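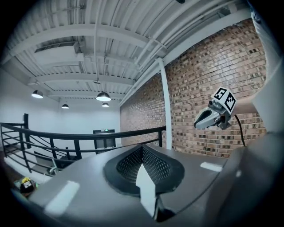

# Mitarbeit bei der Datenaufnahme mit Handgreifern (m/w/d)

Lakadora sucht für den Standort Plivitz 9 Personen, die mit einem handgeführten Greifer alltägliche Handgriffe ausführen und dabei aufzeichnen. Beginn ist im Oktober. Technische Vorkenntnisse werden nicht verlangt.

## Worum es geht

Wir trainieren ein Lernsystem für Roboterarme. Das System lernt aus Beispielen, die Menschen vormachen: eine Tasse in ein Regal stellen, ein Handtuch falten, eine Schublade öffnen und etwas herausnehmen. Die Person hält den Greifer in der Hand, öffnet und schließt die Finger und führt die Aufgabe damit aus. Die Kamera am Greifer nimmt Bilder auf, aus den Würfelmarkern an den Fingern wird deren Stellung berechnet. Ein Roboter ist bei den Aufnahmen nicht beteiligt.

Der bisherige Bestand umfasst 1.472 brauchbare Durchgänge. Für die nächste Stufe fehlen vor allem Aufgaben mit weichen Gegenständen und solche, bei denen man zwischen zwei Ablageorten hin- und hergeht. Fehlversuche werden ebenfalls gespeichert und als solche gekennzeichnet. Sie wirken sich nicht auf die Bezahlung aus.

## Ihre Aufgaben

- Aufgaben nach einer kurzen schriftlichen Anweisung ausführen, meist mit mehreren Wiederholungen
- Gegenstände zwischen den Durchgängen neu anordnen
- vor jeder Serie den Greifer kalibrieren und prüfen, ob die Marker sauber sind und das Kabel frei liegt
- nach jedem Durchgang am Tablet eintragen, ob die Aufgabe gelungen ist
- Störungen und Beschädigungen sofort melden

Eine Serie dauert 30 Minuten, danach ist Pause. Pro Schicht sind bis zu 7 Serien vorgesehen. Die Arbeit findet überwiegend im Stehen statt.

## Was Sie mitbringen

- Mindestalter 18 Jahre
- ruhige Hand und Geduld bei gleichförmigen Abläufen
- Deutsch oder Englisch so weit, dass Sie die Anweisungen lesen und Rückfragen stellen können
- keine Beschwerden an Handgelenk oder Schulter, die längeres Halten eines Geräts ausschließen

Linkshänderinnen und Linkshänder sind ausdrücklich gesucht. Im jetzigen Bestand sind sie kaum vertreten. Wer nur vormittags oder nur nachmittags kann, gibt das bitte in der Bewerbung an. Die Frühschicht beginnt um 8 Uhr, die Spätschicht um 13 Uhr.

## Vertrag und Bezahlung

Die Stellen sind sozialversicherungspflichtig und zunächst auf sechs Monate befristet. Möglich sind Teilzeit und, in begrenzter Zahl, Minijobs. Die Stundenvergütung richtet sich nach der internen Tabelle und wird Ihnen vor dem Probetermin schriftlich mitgeteilt. Einarbeitung und Pausen zwischen den Serien sind Arbeitszeit und werden voll bezahlt. Einzelne Aufnahmetage finden in der Außenstelle Wolde statt, die Fahrtkosten dorthin übernehmen wir.

## Datenschutz

Die Kamera erfasst einen sehr weiten Bildwinkel. Hände, Kleidung und Teile des Raums können daher auf den Aufnahmen erscheinen. Ton wird nicht aufgezeichnet. Gesichter, die versehentlich ins Bild geraten, werden vor der Verwendung unkenntlich gemacht. Vor der ersten Serie erhalten Sie eine Einwilligungserklärung zum Durchlesen und Mitnehmen. Aufgabenprotokolle führen wir unter einer Nummer und ohne Namen. Private Telefone bleiben während der Serien im Schließfach.

## Ablauf der Bewerbung

Ein Anschreiben ist nicht nötig. Schicken Sie bitte einen kurzen Lebenslauf mit Angabe der möglichen Arbeitszeiten und der bevorzugten Hand, Kennwort »Jullik«, an die Personalstelle von Lakadora in Plivitz. Wer infrage kommt, wird zu einem bezahlten Probetermin eingeladen. Dabei führen Sie zwei einfache Aufgaben mit dem Greifer aus und können sich den Arbeitsplatz ansehen.

Fachliche Fragen beantwortet Habibur Matubbar, Leitung Datenaufnahme. Er ist über die Zentrale zwischen 10 und 12 Uhr zu erreichen.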